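02/08/2022

I finally oiled the kitchen counter. It had been dull since May, and water left marks by the sink every time I did the dishes. I sanded it with 180 grit, wiped it down and left it overnight.

The oil came from Drasthorpe, a 300 ml can. I used less than half.

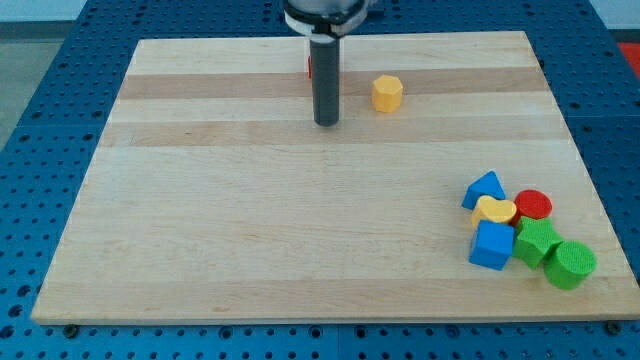

*Pale maple-colored strips with a couple of darker bands.*

Three thin coats, a day apart. The first one soaked in fast and the third hardly did at all. I kept the kettle off it for the week and we ate a lot of sandwiches.

Next is the shelf in the hall, which has the same problem plus an old paint ring.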